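A rule for the things at the back of the table

At Nornden we have now 41 rules for the robot work, and I think most of them are good. The rule I want to defend is the least popular. It says that objects which do not belong to the task may stay on the table, but they must be written down before the start.

Many colleagues want the opposite. Zidel, our partner, clears the table completely each time, and their records look very clean. I understand the wish. But a home is not clean in this way, and a robot which has folded 1,000 shirts on a bare surface has learned something about bare surfaces too. Kleinschmidt made the same point in July, in a more polite way than me. 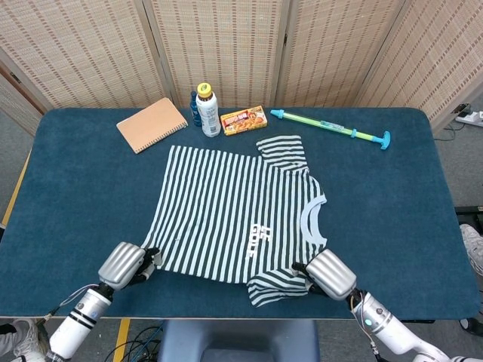 The cost is small. A notebook, two bottles, a toy water gun: to write this takes less than a minute. Without the list, a person who reads the record one year later can not know if the bottle was planned or forgotten.

I would be stricter with the floor. Cables and feet near the table are a question of safety – not of variety – and there the standard should give no freedom. The Findeck draft puts both in one paragraph, and I hope this will be changed.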